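Budget for hand-held grippers for a clothes folding project, what do I buy first?

Posted in Equipment and Planning, June 20, 2026

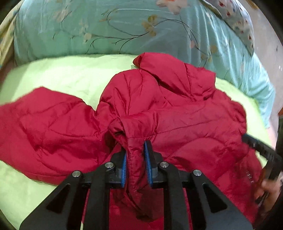 Hand-held gripper holding a fold of the red jacket

Hello everybody. I am preparing the equipment list for a small project and I would like to hear from people who have already bought such things. English is my third language, so please ask me if some sentence is not clear.

We are four people in Nustport and we want to teach a two-arm robot to fold clothes and put them in order in a bedroom. The robot arms are not bought yet. The plan is to record people first, with hand-held grippers, in normal homes, and buy the arms when we have enough recordings. The thick clothes are the difficult part of our list. A puffer jacket with quilting is slippery, and the fingers must take a narrow piece of it and lift. T-shirts and towels are much more simple, I think.

My budget for the hand-held part is 800 dollars. This must cover the grippers, the spare pads, the cameras and the memory cards. Shipping can go in another line, my colleague already agreed to this. The computer for the training is also separate.

I have an offer from a small workshop called Skotine. They sell one gripper with black plates and rubber pads on the fingers for 301 dollars without camera. One set of spare pads is 54 dollars. Two grippers are then 602 dollars, and with one set of pads it is 656 dollars. There remain 144 dollars for two cameras and the cards, and I am afraid that this is not enough for wide lenses of good quality.

So I have these doubts. Is it reasonable to buy only one gripper in the beginning and add the second one later? Do the pads wear out so fast that I should pay for the spare set now? And should I spend money on different clothes and bedding, or is it enough to use what people have at home? I must give the list to Mathew, who keeps our money, before the end of June, and he does not like when I come back to him with changes.

Thank you in advance for your patience.

Annapurna Venkataraman

Irena Kaczmarczyk

Hello Annapurna. I made almost the same list two years ago for curtains and bed sheets, so I will write what we paid for and what I would change.

Please buy two grippers from the start. We started with one and it was a mistake that cost us the whole spring. When a person has only one gripper, he uses his free hand to hold the cloth, or he presses the cloth against the bed with his elbow. Your future robot will not have this free hand. When the second gripper came, people changed their way of working completely and we could not mix the old recordings with the new ones. For a jacket it is even more important than for a sheet. One side pinches and lifts, the other side must go across the body of the jacket and keep it from sliding away. If you have only one, you are recording a different task.

About the pads. Ridged rubber is good on shiny nylon if it is clean. The ridges collect lint from cotton and fleece, and then the nylon begins to slip, and you think the pad is finished when it only needs washing. We washed them with warm water and a drop of dish soap every evening and let them dry overnight. Our first pads lasted six weeks of daily work. I would buy the spare set, but I would not buy two sets. Before you order, ask the workshop if they sell a single pad. In our case the left one was always worn before the right one and we threw away good rubber.

The cameras are the place where your plan is too tight, I agree with you. With a wide lens you see both the fingers and most of the bed, and for folding you need this. You must know where the hood and the sleeves are lying when the fingers are closed on one small fold. A cheap camera with a narrow view shows you only the fold. You should also look at how it behaves with fast movement. When people work quickly the other gripper comes out blurred, and a camera with a better sensor helps there more than a higher resolution. Indoor light helps also, and a plain lamp costs very little.

I do not see how you make two good cameras from 144 dollars. You could ask Mathew for a second line in the budget now, with the name "cameras", and keep the 800 for the mechanical part and the cards. It is easier to ask for two lines one time than to ask for more money in the same line later. At least it was like this with our director.

For the clothes I would not spend anything in the beginning. What people have at home is better than what you buy, because it is used and wrinkled and it has different seams. The same is true for the bed. A quilt with flowers and a pillow with small dots behind the jacket are good things to have in the recordings. We bought six identical white sheets in our first month and it was wasted money, I still have four of them.

One more position which people forget: screws. Take a small bag of the same size that the workshop uses, and the right key for them. The joints become loose after some days of opening and closing, and if one screw falls in somebody's bedroom carpet you will not find it.

testo_fan

just print the grippers yourself, 301 is crazy money. the plates are flat, any shop can cut them. also check the Testo thread in the hardware section, lots of people there sell old stuff. dont know about the pads

Annapurna Venkataraman

Thank you both. Irena, your explanation about the free hand convinced me, I did not think of it in this way. I will write two grippers and one set of pads in the first line, and a new line for two cameras and a lamp. I have asked Skotine today about the single pads and the screw size and I wait for the reply.

To testo_fan: we discussed to print them, but none of us has a printer at home and the person who could design the joints is busy until autumn. I will read the thread, thank you.

Irena, may I ask still one thing? Did you keep the same cards the whole time, or did you buy new ones for every home?

Irena Kaczmarczyk

The same cards. We had two for each camera, one in use and one being copied, with a piece of colored tape on each. Write the name of the home on paper and put it in the box with the card, we lost one afternoon of recordings before we did this.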